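Teleop notebook, kitchen tasks, sim bench
October 2019

Morning

Picked up where Fatemeh left off with the two-arm kitchen setup. She had the gloves calibrated for her hands, which are a good bit smaller than mine, so my first few tries were comical (thumb went everywhere except where I wanted it). Redid the open palm and fist poses, saved them under my own profile, and things got a lot calmer. Please, everybody, make your own profile! Don't save over "default". I know it was one of us.

Task for this round is the sweet potato one: right hand takes it off the plate, left hand steadies the wire basket, potato goes in the basket, both hands back to rest. Sounds like nothing. Syafiqah says she can do it in 12 seconds and I believe her, but she's been driving these arms since June and I still have to think about which wrist is which.

What I keep tripping over is the left arm. While I'm busy with the right one I forget I'm still wearing the other glove, and the left hand wanders off on its own little trip across the table. All of that gets recorded, and Roya has already shown us what a policy does with it: it learns to wander too. So my new habit is to flatten the left hand out, fingers together, and park it over bare wood until it's needed. 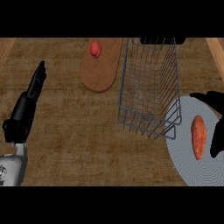
Getting hold of the potato

The hand model is fat compared to the space around the plate, and from this view the right hand is pretty much a black blob, so I can't see what the fingers are doing. I tried going in from straight above and lost sight of the potato completely. Coming in from the side is much better, with the palm next to it and the fingers closing across the narrow part. Slow down for the close. If you snap it shut the contact solver gets excited and the potato shoots off toward the basket (one of mine went in, and no, I didn't keep it as a demo, tempting as it was).

The basket also hangs over the edge of the plate a little in this layout. Lift first, then go across. I dragged it low twice and caught the rim both times.

Ludger wandered by and asked why we don't turn the plate friction up and make life easy. Tried it with him watching. The grasp does get easier, but then the potato sticks to the plate on the way up and the whole thing looks like glue. Put it back where it was.

Afternoon

Kept 10 good demos, threw out more than I'd like to admit. Rule I'm using: if I hesitate long enough to notice, it goes. Karla wants us to keep the clumsy ones in a separate folder for her recovery experiments, so they're under shokri/retries now with my initials on them.

Lag was bad after lunch. The hand trailed my glove by enough that I kept overshooting. Turned out Fatemeh's render job was on the same machine, 120 views of the Dromidberg layouts. We've agreed she runs those overnight.

To do
- ask Roya if the episode should start with the left hand already parked or if she wants the move included
- randomize the potato's angle more, I've only done it close to upright
- the red thing on the cutting board isn't used in this task, check that it's labeled as a distractor
- new wrist strap for the right glove, the old one slips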